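Who Told the Robot It Could Do That?

By Akinyi Mabula

Robots do not get to do whatever they like. Neither do you, so that's fair. Before a robot is allowed to fold so much as a sock near real people, somebody has to write down rules for it, and somebody else has to check that the rules are being followed. At Burnden, where a robot named Munro is learning to handle laundry, the rule book is 53 pages long. Munro has not read it. Robots are like that.

Rule 1: Stay on your side of the line.

A robot arm is strong, and it doesn't know what an elbow is. So there's a space that belongs to the robot, and while the robot is moving, people keep out of it. This includes people who are only going to be a second. It includes the boss. If somebody steps in anyway, the robot must stop.
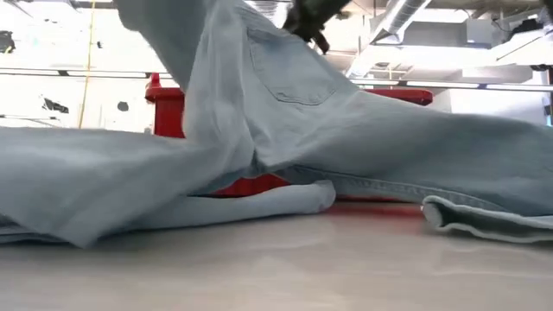
Rule 2: Know how hard you're squeezing.

Every job needs its own amount of grip. An egg needs very little, and a hammer can put up with a lot. Engineers set a limit, and the robot isn't allowed to squeeze harder than that, even if the laundry is being difficult. Jeans are a good test because they're heavy and floppy and they bend wherever they please. The gripper has hold of a pair near the back pocket, and the seat has gone up like a badly pitched tent while one leg stretches away across the table to its cuff. Your own hand would feel a slip starting. A robot may need sensors to notice one, and a rule for what to do next. Munro's rule is to stop and wait for a person. Yours is probably to yell for a grown-up, so you have something in common.

Rule 3: Mind the pinchy bits.

Anywhere two parts close together is called a pinch point. Doors have them. So do staplers, as you may have learned the hard way. Iona Rutherford, the safety inspector at Burnden, checks Munro's list of pinch points every January, and she is very hard to hurry. 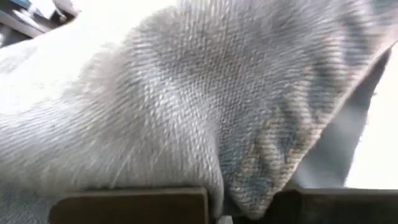 A gripper's fingers are the most obvious pinch point of all, since pinching is their whole job. Good practice says you never test them with your own finger to see what happens. Look at how the denim bunches up and drops into the gap between those two dark fingers, right beside a thick, puckered hem. Cloth doesn't mind. You would.

Rule 4: Everybody must be able to reach the stop button.

It should be big, easy to find, and never hidden behind somebody's lunch. Pressing it when you're worried is always allowed, even if you were wrong. Munro's button was pressed 7 times last month, once by a sleeve. Iona wrote down all 7, including the sleeve.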